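Trilska Evening Painting Classes: Your Questions, Answered

We get a lot of lovely emails before each new term, and many of them ask the same things, so we've gathered the answers on one page. If yours isn't covered, please write to us. We do read everything, even if it takes us a couple of evenings to get back to you!

Do I need to have painted before?

Not at all. Plenty of people who come to Trilska haven't picked up a brush since grade school, and they sit right beside folks who have been painting for years. Oldřich Baláž teaches the beginner evenings and he's wonderfully patient (he'll happily show you how to mix the same green as many times as you like). If you already know your way around watercolor, you may enjoy Ľudovít Matoušek's group more, where people mostly bring their own projects and get advice as they go.

How long is a term, and what happens if I miss an evening?

The winter term starts in February. Life gets in the way sometimes, we know that. You can make up 2 missed evenings per term in the other group, as long as you let us know by noon on the day you'd like to come. We can't carry missed evenings over to the next term, I'm afraid.

How big are the groups?

There are 26 places in all, split between the two groups. The room gets cozy when everybody turns up, and most people seem to like it that way.

What time should I arrive?

Doors open at 6 p.m. and we start painting at 6:30. The half hour in between is for tea, catching up, and finding your favorite chair. If you're coming straight from work and can't make it until 7, just slip in quietly and somebody will fill you in.

Is paint included?

Yes! Paint, water jars, and paper for practice are all part of the fee. For finished pieces we suggest buying a small pad of heavier paper, which you can order through us or pick up at Hubáček, the stationery shop two doors down. Tell them you're with the class and they'll know which pad you mean.

What about brushes?

You're welcome to borrow ours for your first 3 evenings while you figure out what feels right in your hand. After that we ask you to have your own. A medium round brush, a small round one, and a flat one will take you a very long way, and please don't feel you have to spend a fortune. Rinse them in cool water, shape the tip with your fingers, and lay them flat to dry.

Can I bring my child?

The evening groups are for ages 16 and up. Younger painters are very welcome at our summer mornings in Hirnau, and we post those dates in spring.

How do I get there?

Take the number 4 bus to the Nultier stop and walk back toward the bakery. Our door is the blue one next to it. Parking on the street is free after 6 p.m., though it does fill up, so give yourself a few extra minutes if you're driving.

Can I get a refund?

Up to a week before the term begins, we'll return the whole fee. After that we can't refund it, but you may pass your place on to a friend, and we've met some of our dearest regulars that way.
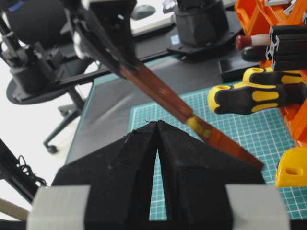
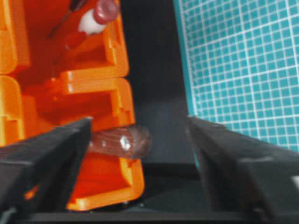

Top: a slender brush with a glossy reddish-brown handle. Bottom: a short piece of brown wood with a visible grain.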